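Section 11. Applying Rustura Surface Sealer to Tabletops and Counters

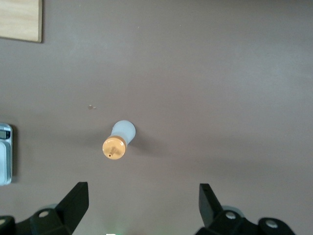
Rustura Surface Sealer is intended for indoor use on finished or bare wood. Read this section in full before opening the product. Retain the manual for as long as the treated furniture remains in service.

This site uses cookies to remember your settings. By continuing to browse you accept their use. Accept | Learn more

11.1 Preparing the surface

1. Remove all items from the area to be treated.
2. Wipe the surface with a damp cloth and mild soap. Allow it to dry overnight.
3. Sand raised or rough areas lightly, following the grain.
4. Remove all dust with a dry cloth.

NOTE: Surfaces previously treated with wax must be stripped first. Refer to Section 9.

11.2 Applying the sealer

1. Shake the container well.
2. Apply a thin line of sealer along the grain and spread it evenly with a lint-free pad.
3. Wait two hours. The surface should no longer feel tacky.
4. Apply the second coat in the same manner.
5. Close the container firmly after each use.

CAUTION: Keep windows open during application and drying. Do not apply near an open flame. Keep out of the reach of children.

CAUTION: Used pads may heat up as they dry. Soak them in water before disposal.

11.3 Care after sealing

Do not place hot dishes on the surface during the first week. Dull areas may be treated again with a single coat. Replacement pads may be ordered from Zevby under part number 433.

Section revised 15 November 2006. Replaces the February edition.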